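About us

Watent began above a bicycle shop, with two desks, one kettle and a great deal of optimism about what could be done with a secondhand conveyor. We have moved twice since then and now have our own building on the Namden estate, where 1322 square metres of floor seemed enormous on the day we got the keys and seems rather less so now. There are 13 of us, and we still all have lunch at the same long table, though the bench end wobbles and newcomers learn to avoid it.

What we do

We help canteens, drinks suppliers and catering firms hand over the small, repeated lifting jobs to robots. Cups, cans, tubs, lids — the sort of thing a person picks up all day long without thinking, until their wrist starts to complain in the evening. Most of our customers are not large. They run a wash-up room or a packing bench with a handful of people who have been there for years, and they come to us a little nervously, wanting to know what a robot would mean for those people. We are always glad when they ask, and we would much sooner have that conversation in the first week than in the last.

How we go about it

Before we draw anything up, two of us come and work a shift with you. We wear the hairnets, we stand where your staff stand, and we get shown the knack of things by people who know them far better than we do. At Jansen, a catering firm we have looked after for a good while now, it was the wash-up team who told us that the awkward part of their day was the sorting at the end of the belt, when everything arrives at once and lying at every angle. We had gone in expecting to talk about stacking! The plan was changed that same afternoon and was much the better for it.

The team at Jansen had 12 people when we started and it has 12 today. Their days are different, though. There is less standing in one spot, and the early start has gone from six o'clock to seven. Several of them have learned to set up the robot themselves, and they are paid at a higher grade for doing so, something we ask every customer to agree to before we begin. Not everyone took to it straight away. One or two missed the old rhythm and the chat that went with it, and the rota was altered so that people now work in pairs. We learned from that, and we bring it up with every new customer.

Skander

Skander is the name we give to our training course, and it is the part of the work we are proudest of. It is taught in plain words and starts with everyday objects, because a light paper cup and a drinks can ask for quite different handling, and you get a feel for that far sooner by trying than by reading. Nobody needs a technical background. We have taught porters, cooks, supervisors and one very determined finance manager. The next course starts in August and there is usually room for a few people from outside our customer list, so do ask.

Visiting us

You are very welcome to come and see us at Namden. Ring the bell at the side door (the front one sticks in warm weather), and somebody will put the kettle on and show you round. Bring the people who will be working beside the robot, if you possibly can. They ask the best questions, and they are the ones who will have to live with the answers.

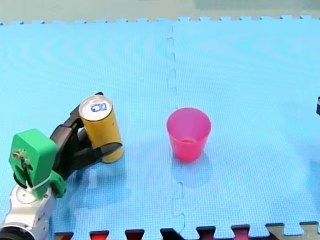
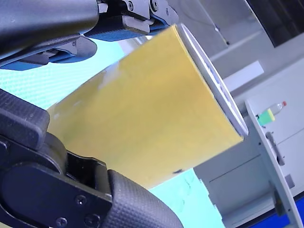
A can and a yellow paper cup, each held in the gripper

Page last updated 14/07/2025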